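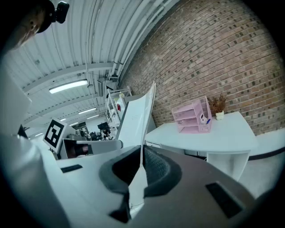 *White sheet, standing upright.*

## 4. Setting up the Flumier label maker

1. Plug in the base and wait for the green light. The box says "instant start." Allow 2 minutes.
2. Load the roll with the printed side up.
3. Press **Feed** twice.

**Note:** Kaston rates each roll at 4,000 labels. I'd keep a spare – Gwion Pritchard's ran out well short of that.
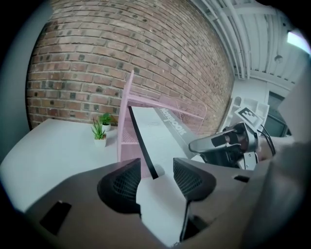 4. Hold **Menu** until code 143 shows, then let go. If it doesn't show, unplug the base and go back to step 1.
5. Print a test label. "Auto-align" claims to fix crooked text, but check the left margin yourself.

**Caution:** Do not clean the print head with the wipe supplied. Llinos Sayce tried it and got streaks. Use a dry cotton swab.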